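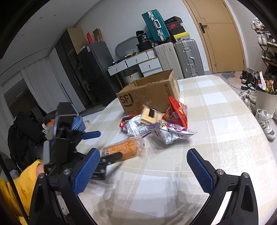 Nukau changes how it shortlists for senior technical posts

Nukau, the engineering services firm based in Cluruvmont, will remove names, schools and graduation years from applications for senior technical posts from October. The change applies to all grades from principal engineer upwards and covers internal promotion as well as outside hiring.

The firm employs 3000 people. Its most recent workforce return shows that women hold 16 per cent of posts at principal grade and above, against 55 per cent of posts in the graduate intake. The return does not break the figures down by ethnicity or disability. Nukau said those categories would be added once response rates to its staff survey allow publication without identifying individuals.

Under the new procedure, each application is given a reference number on receipt and scored by two assessors working separately. Where the two scores differ by more than one band, a third assessor scores the application without sight of the first two. Names are released to the panel only when the interview list has been fixed.

The procedure was tested on 103 applications in the Abdella division. Gleice Trindade, head of resourcing, said the trial had been used mainly to find out whether the redacted forms could be scored at all.

"Project histories were the difficulty," she said. "In a small field, the name of a scheme can identify the person who ran it. We now ask for type, value band and role, and leave the scheme name until interview."
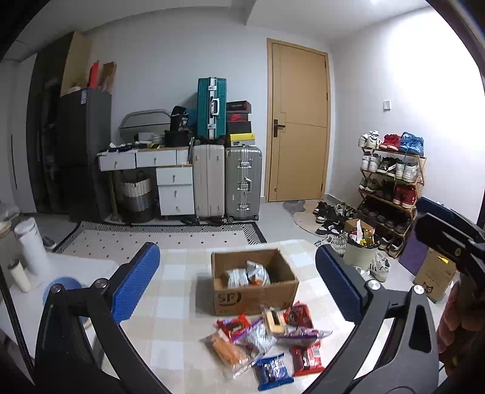 Packaged snacks on a checked tablecloth, with an open cardboard box behind.

Zewditu Yimer, who chairs the women's network at Nukau, welcomed the change but said shortlisting was one stage among several. The network has asked for data on who is given acting-up roles, which are filled by line managers without advertisement and count towards promotion scores.

Nukau said acting-up roles lasting longer than a quarter would be advertised internally under the same rules. Shorter roles will be logged but not advertised.

Redaction will be handled in Zikell, the firm's existing applications system. Guidance for assessors will be issued on Thursday.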